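Bench notebook, March

Started late. The kettle in the Erkcombe unit has died again, and the first hour went on finding out whose job it is to buy another. It is mine.

The question on the whiteboard is still Rory McIver's, in red capitals: CAN IT DO A CHORE YET. He wrote it after the laundry business, when the arm folded one tea towel beautifully and then folded the next one together with the tablecloth and a corner of my sleeve. My position is that the house is the hardest place to start. Nothing in a kitchen drawer was put there by anyone with a tolerance in mind. A shop floor at least has slots, and things in slots have usually been told which way up to be.

So we have moved to drives and boards. Anyone who has looked after a room of machines knows the job: take the part out, look at it, put the good one in, try not to breathe on anything. Bepari have an interest because they pay a person to do it, and the person keeps leaving. Prodden have an interest because they would like to sell Bepari something. We have an interest because the rent is due.

Script for the afternoon, agreed with Rory over cold tea:
Hand to approach the work slowly and stop short.
Fingers to close on the blue plastic and on nothing else.
Lift, hold, put back. No twisting.
If force goes over the limit, stop and wait for a human. Do not have a think about it.

Rory wanted a fifth line about speed. I told him a thing that can't yet put a drive back has no business being quick about it. 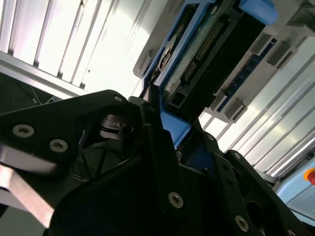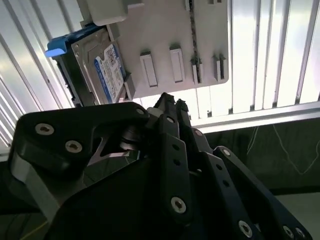 My quarrel with the word "chore" is that it hides all the fiddly bits. Ask someone how they change a drive and they will say you pull it out and push the other one in, which leaves out the wiggle, the small swear word and the bit where you lean your hip on the bench. We have written the wiggle down four times now and each version is longer than the last. The drive sitting at a slant at the left of the grey plate is a fair test of it, with a bright blue plastic handle at its upper end that ought to be a gift to any hand with a thumb. I would take that with two fingers and never remember having done so. For the controller it means a pose for the thumb, a pose for each finger, and a long argument about which of them is allowed to touch first. The blue carrier with the pins on it is worse, to my mind. A long row of gold pins and a black finger close beside the plastic is the sort of thing that makes me put my own hands in my pockets.

Counts from the log, as Rory insists on having them in the book as well as on the machine: 3,817 attempts since we began on small parts, of which 2,534 are marked good. He thinks this is a handsome figure. I asked him how he would feel about a dishwasher that managed two plates out of three. He said he has lived with people who did worse, and went to look for biscuits.

Of the ones that weren't good, 849 are down as "missed grasp". The rest are shared out among dropped, jammed, timed out, and a category Rory has called "sulked", which I have asked him to rename before Prodden read the file. He has renamed it "declined".

Note on the labels. We were using "good" for anything that ended with the part held and nothing complaining. That is generous. A part held by the wrong place counts as good under that rule, and so would a cat. From tomorrow good means held where we asked, and put back where it came from. The number will go down and there will be a phone call.

Note on the model. The Zoladlow build is still the better of the 2 at finding an edge to hold. It is also the one that goes back and has a second go without being asked, which looks clever in a demonstration and is a nuisance when you are trying to count. Retry switched off in the config. If anyone switches it on again, write it here and sign it.

Note on force. The limit was set for soft things and was never put back after the tea towels. Mine again. It wants to be set separately for plastic handles and for anything with pins, and the pins figure should be so low that the hand is practically only visiting.

Conversation with Rory, more or less as it went. He says that if the hand can learn to seat a drive it can learn to load a cutlery basket, because both are a matter of putting a long thing in a narrow place. I say a drive doesn't have porridge on it. He says porridge is only a friction problem. I have asked him to put that in writing so that I can have it framed.

For what it's worth, my answer to the whiteboard today is: some of one, with the lights on, if you lay everything out for it first. My nephew is at about the same stage and he gets pocket money.

To do:
Split the force limits, handles and pins.
Relabel from the start of the small parts set. Rory to do the first half, me the second, no swapping.
Send Bepari the honest table as well as the pretty one.
Ask Prodden whether they mean "unattended" or "unattended with somebody next to it", as the quote depends on it.
Kettle.

16:40. Rory has wiped CAN IT DO A CHORE YET off the board and written CAN IT DO HALF. Left it up.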